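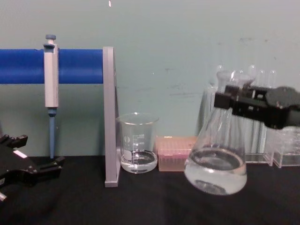
I have been using the Paju 300 for most of a year now, in a teaching lab where it gets handled by people who have never held a pipette before and by a couple of us who have held one for far too long. I like it a lot. I want to get that down first, because the rest of this review goes into springs and seals and you could easily come away thinking I'm picking at it.

Some background. I run the practical sessions for a community college biology program, and for years we had a drawer full of mismatched adjustable pipettes, most of them older than the students. They worked, more or less. The plungers were stiff, a few of the volume dials slipped if you bumped them, and I spent the first session of every term explaining which ones to avoid. When we finally had money for replacements I borrowed three models to try side by side: the Paju, the Histitz Classic, and a Luvurov that costs a good deal more than either. We bought the Paju. I still think the Luvurov is lovely and I'll say so below.

How it feels

Light! That was the first thing. If you're filling a 96-well plate by hand, one channel at a time, the weight and the plunger force are what you notice by row F, and this one asks very little of your thumb. The first stop is clear without being a wall. The second stop takes a bit more push, enough that beginners can find the difference between the two on their own, and for me that is worth the price all by itself. With our old ones, half the class would go straight past the first stop on the way down, draw up too much, and then wonder why their standard curve looked like a ski jump.

The finger hook is wide and a little flatter than I expected. I have small hands and it suits me. Wayne Holroyd, who teaches the evening section and has hands like oven mitts, says it suits him too, though he'd like the hook about a quarter inch higher. Left-handed students have had no complaints, and the tip ejector sits where either thumb can get at it.

The ejector is my favorite part, silly as that sounds. It has a soft start, so the tip drops off. On the Histitz it fires, and you learn to aim it at the waste or you go looking for tips on the floor.

Setting the volume

You turn the plunger button to change the volume, and there's a lock ring under it. The range is 30 to 300 microliters. The numbers are large, black on white, and read from the top down, so I don't have to tip the thing sideways and squint. The dial clicks. I know some people hate clicks (Rasa Laur, who used to run our chemistry stockroom, called them "the cricket noise") but with twenty students in a room I want a dial that tells you it moved.

The lock works. It isn't super firm, and you can override it if you twist hard, but it has stopped the slow creep we used to get where somebody set 100 and was somehow dispensing 104 by the end of the period.

One habit to teach along with it: when you're going up in volume, turn a little past the number and come back down to it. That's true of nearly every adjustable pipette with a screw mechanism and the Paju booklet does mention it, on the second to last page, in very small type. I'd have put it on the first.

Accuracy, as well as I can check it

I'm not a calibration lab. What I have is a decent analytical balance, distilled water, a thermometer and a free afternoon in July. I did ten dispenses each at 30, 150 and 300, with a fresh tip at each volume, wetting the tip first, and corrected for temperature. At the two higher settings every one of our Pajus came in comfortably inside the limits printed on its sheet. At 30 they were a little more scattered, still inside, and the scatter was mostly mine: I did the low volumes last, when I was tired, and when I repeated a few of them the next morning they tightened right up.

After most of a year of student use I ran the same check again. One had drifted low at the top of its range. The seal had dried out, so I cleaned it, put on a thin smear of the grease that comes in the box, and it came back. That took me ten minutes, including finding my glasses.

If you need certified numbers for anything regulated, please send yours out on a proper schedule and ignore my kitchen-table approach.

Taking it apart

This is where I get a bit giddy. The lower half unscrews by hand. No tool, no special key that lives in a drawer and then doesn't. You get the tip cone, the seal, an O-ring, the spring and the piston, and they only go back one way around. I've had first-year students strip one down, wipe it and rebuild it in a single class, and I now use that as a lesson, because once you've seen how small the piston is you stop treating the thing like a turkey baster. They understand why you keep it upright with liquid in the tip. They understand why you let the plunger come back slowly.

The lower part can go in the autoclave once it's off the body. The body can't. Write that on a piece of tape and stick it somewhere, is my advice. We lost one early on (my fault, I was talking) and the handle came out looking like a banana.

Spare parts are easy to get so far. I ordered seals through Bokby, part 671 in their catalog, and they arrived in a padded envelope with a handwritten note thanking me for the order, which cheered me up no end.

Tips

The Paju takes most universal tips. I tried the maker's own, a cheap bulk bag, and a box of filter tips left over from another course. The maker's own seat with a gentle press. The filter tips were fine as well. The bulk ones need a firmer push, and a few in each bag don't seal, and you can see the drop hanging there and slowly growing while you hunt for your tube. I wouldn't blame the pipette for that. I also wouldn't buy that bag again.

Please don't let anybody hammer the pipette into the tip box. A push and a slight rock is plenty. The cone on ours is a fairly soft plastic, and the one that got hammered all spring has a visible wear line that the others don't.

How it compares

The Histitz Classic is cheaper and very sturdy. It's heavier in the hand, with a stronger spring, and for someone who makes a dozen transfers a day I think it would be a perfectly good buy. Ours survived a fall off the bench onto tile during the trial and carried on as if nothing had happened. I haven't dropped a Paju on purpose and don't plan to.

The Luvurov is the one I'd ask for as a retirement present. The plunger travel is like butter and the display is beautiful. But it needs a key to open, the replacement seals cost more, and I couldn't stand the thought of it in a room of teenagers. Dušan Đorđević, a friend who does cell culture all day, has had his for years and won't let anyone borrow it. If you're one person with one bench and a lot of plates to get through, go and try one before you decide.

Things I'd change

The color band on the button that tells you the volume range is too narrow. We have the small-volume version as well, and from across the room the two look the same. I put a ring of bright tape on each.

The box doesn't include a holder. You can hang a Paju by its hook on most stands with a bar, and I would do that, or anything that keeps it upright, before letting it lie around on the bench. But a simple clip in the box would have been nice at this price.

The warranty card wants the serial number, and the serial number is printed in pale gray under the finger hook, where it rubs off. Ours ending in 2928 is already down to 292 and a smudge. Copy yours down the day you get it.

Would I buy it again?

Yes, and I did! We got a second batch for the evening section. Students who started on these pick up the two-stop rhythm in one session where it used to take three, and I've stopped getting emails about sore thumbs. If you're buying for a class, budget for a pack of spare seals up front, and a tube of the grease, as the one in the box is tiny and will vanish behind the balance within a month. Mine did.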